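Home | Guides | Kits | Questions | Contact
Search this site... Go
Filed under: Teaching by hand

Questions about recording tasks

These are the questions we receive most often from people who start with a Norasero kit. If yours is missing, write to Noemi Rosenthal and she will add it.

Do I need to know programming?
No. You move the leader arms with your hands and the robot follows. The software saves the movement together with the camera pictures.

How many times must I show one task?
For a simple task, such as moving a cup from a rack to a tray, we ask for 121 good recordings. Our first try had 38, and the robot was often lost when the cup stood a little to the side.

Should I start always from the same position?
The arms, yes. The objects, no. Move them a few centimetres between recordings, but keep them where both grippers can reach. 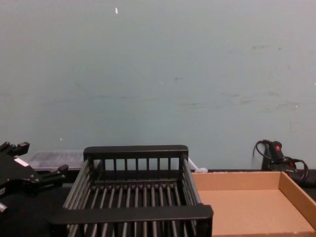
What if I make a mistake in the middle?
If you drop the object and pick it up again calmly, keep the recording. If you stop to think for a long time, delete it and begin again. Long pauses teach the robot to wait - we learned this in April, with some pain.

Can two persons record the same task?
They can, but agree first on the way of doing it. Marcus Boateng takes a cup by the rim and Géza Szilágyi takes it by the side, and our mixed set was worse than each set alone.

My arm follows with a delay. Is it broken?
Probably not. Close other programs, check the cable, then run the calibration again. If the delay stays, send us the log file.

Where are my recordings stored?
On your own computer, in the folder "sessions". We do not receive a copy unless you send one.

How long should I work without a break?
Not more than 38 minutes. Tired hands make nervous movements, and you will see them later in the robot.

Last changed: September 12, 2023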